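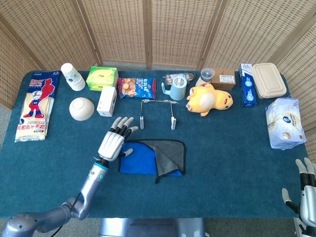
Stumo Opens Second Long-Stay Property in Leronbridge

LERONBRIDGE, April. Stumo, the long-stay lodging operator, has opened its second property in Leronbridge, a building of 38 furnished apartments on the east side of the river. The property is called Stumo Okidcombe, after the street it stands on, and is taking reservations now for stays of two nights or longer.

The building was put up as offices for a shipping insurer and stood partly vacant before Stumo took over the lease. Conversion work was carried out by Pacheco, a local contractor, which kept the original stairwell and the tall windows on the street side. The upper floors were rebuilt as studios and one-bedroom apartments. Each has a full kitchen with a stovetop, oven, refrigerator and dishwasher, a desk, and a bathroom with a walk-in shower. One-bedroom apartments also have a washer and dryer. Studio guests share a laundry room on the ground floor, open at all hours at no charge.

"Most of our guests in Leronbridge come for work at the hospital or the port and stay for weeks," said Marit Granström, managing director of Stumo. "Our first building was full through most of the winter and we were sending people to other towns. This gives us the rooms we were short of."

Stumo Okidcombe will be run by Getsemaní Cisneros, who moves over from the company's first Leronbridge property, where she was assistant manager. Macario Tapia takes her former position there.

The front desk is staffed from 7 a.m. to 10 p.m. Guests arriving later can check in with a door code sent by text message on the day of arrival. Check-in begins at 3 p.m. and checkout is at 11 a.m. Apartments are cleaned once a week on stays of seven nights or more, with fresh linens and towels each time. Extra cleanings can be booked at the desk.

The ground floor has a breakfast room, a small gym and a storage room for bicycles. Breakfast is served from 6:30 a.m. and is included for guests staying fewer than seven nights. Longer-stay guests may buy it by the day or by the week. The menu was drawn up by Jovita Xolalpa, who supplies bread and pastries to both Stumo properties from her bakery in the market hall.

Parking is available in a covered lot behind the building. Spaces are assigned at booking and carry a nightly fee. The tram stop at the end of Okidcombe is a short walk from the front door, and trams run from there to the central station and the hospital.

Pets are welcome in the studios on the first floor for a one-time cleaning fee. Two of the one-bedroom apartments are fitted for wheelchair users, with roll-in showers and lowered kitchen counters, and these should be reserved by phone so that staff can confirm availability. The elevator serves every floor.

Opening rates for studios start at $80 a night for stays of a month or longer. Rates for shorter stays vary by date and are listed on the Stumo website. Guests who have already booked at the first Leronbridge property may ask to move their reservation to the new building without a change fee, subject to space.

Local companies that want to hold apartments for staff can arrange a group rate for 5 or more units. Baltazar Contreras, head of business accounts, handles these requests and will show the building to company representatives every Tuesday afternoon by appointment.

Media inquiries: Stumo press office, Leronbridge

Reservations: by phone, through the Stumo website, or at the front desk of either property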